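Home | Projects | Reports | Build Log | Join Us

Search this site Go

We use cookies to remember your settings. Accept | Manage

Hamo: teaching a gripper to tidy snacks
Student project report, Skillness robotics club

What we set out to do

Hamo is our club's first go at getting a robot to learn from people instead of from lines of code. The task sounds tiny. There is a box, there are snacks in and around it, and the snacks should end up in the box. We picked it at our planning meeting in March, and we have been hooked on it ever since!

We wanted things that are a real pain to grip. Wooden blocks had been fine for our earlier projects, but every block has flat sides and stays the same shape when you squeeze it. A snack packet bulges, slides and crackles, and if you get hold of the wrong end the rest of it flops about. Bread is worse, as anyone who has flattened a bun in a school bag will know.

How we record

Each demonstration is done by a person with a hand-held gripper, so what the camera sees is close to what a robot's wrist camera would see later on. We used two grippers for the bedroom sessions. At first everyone grabbed for the same packet and the jaws clashed, so we made a rule: agree out loud who goes first, then move slowly.

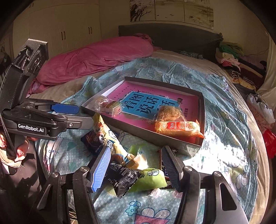

Bedroom session, with snacks in the box and on the blanket.

We moved out of the club room quite late in the project, and I wish we had done it sooner. A desk is flat and hard. A bed gives way when you press on it, the blanket wrinkles up under the packets, and a box laid on top will shift if you nudge it. All of that goes into the recordings, and all of it is useful. The sunlight was a surprise too. Clear wrappers throw back bright white reflections, and I spent a whole evening looking through clips and thinking about how confusing that must be for a computer.

What went into the set

We planned for 200 demonstrations and kept going past that, because people kept wanting one more turn. After sorting we threw out 41, mostly for the same few faults: starting before the recording did, a hand getting in the way, or stopping before the packet had been let go. Every remaining clip was labelled by two of us working separately, and then we compared notes. Labelling is slow - really slow - but it is where I learnt the most. You start to notice that people nearly always go for the crimped end of a packet, and that they tilt their wrist well before they get there.

The still pictures we pulled out for checking came to 3024. We stored them on the club drive in folders by session, using the naming scheme from our Cident project last year (with the spaces taken out this time).
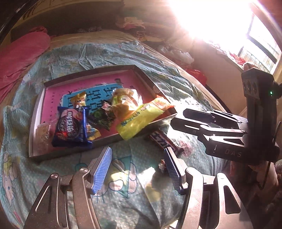 Kontogiannis reckoned we should have started with one kind of packet and added the others once that worked, and asked how we would ever tell which wrapper was causing the trouble. It is a fair point. We argued about it for most of a meeting and ended up splitting the clips into 4 groups by shape: flat packets, long packets, round things and tiny twisted sweets. If one group does badly, we should at least see it.

What we would change

Write down the room, the light and the starting layout for every session. We did this for the later ones only.

Give new members a practice run that isn't kept. Opening and closing the jaws smoothly takes a while to get used to, and early clips are jerky.

Next, we train a first small model on the flat packets and try it on the club arm. I can't wait to see what it makes of the bread.

Report posted Jul 18, 2019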